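公開日で見てきたロボットの手に学ぶ、作業台まわりの小ワザ

5月にLembridgeの工房公開日へ行ってきました。お目当てはロボットの実演コーナー!

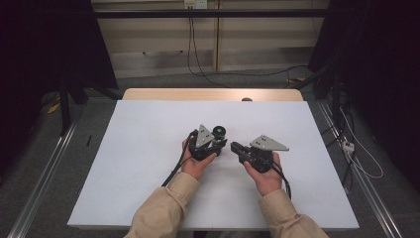

うちの作業台、コードがいつも手元でからまるんです。はんだごて、ライト、充電器と全部が手前に来てしまって、肘で引っかけては部品を落とす始末。なので実演でもつい配線ばかり見てしまいました(笑)。黒いグリッパーを両手に一つずつ持って白い板の上で動かすのですが、ケーブルは左のが左下へ、右のが右下へ、きれいに分かれているんですよね。帰ってすぐ真似しました。右手で使う道具のコードは右から、左のは左から。これだけでずいぶん快適です。

案内してくれたHemant Bhardwajさんは話し好きな方で、ロボットの話の合間に家でも使えるコツをたくさん教えてくれました。忘れないうちにメモしておきます。

・作業する場所には白い板を一枚敷く。小さいネジが見つけやすいし、机も傷みません。私はホームセンターの端材コーナーで148円の板を買ってきました。つや消しのほうが照明が映りこまなくて目が楽だそうです。

・コードには手首をぐるっと回せるくらいの余裕を。ぴんと張っていると道具が重く感じるし、根元から傷みます。ただし床まで垂らすと今度は足で引っかけるので、机の脚に面ファスナーで一か所とめておくこと。

・細かい部品は、片手で押さえてもう片方の手で迎えにいく。両手を同時に動かすとずれます。ロボットに教えるときも同じ順番なんですって。へえ〜!

私もグリッパーを持たせてもらいました。指先でつまむつもりで握ると力が入りすぎて、スポンジがぺちゃんこに……。「卵だと思って」と言われてから急にうまくいったので、今は瓶のラベルはがしのときも卵、卵と唱えています。

参加費は1,000円、お茶つき。午後2時の回は混むそうなので、ゆっくり触りたい方は午前中がおすすめです。歩きやすい靴でどうぞ。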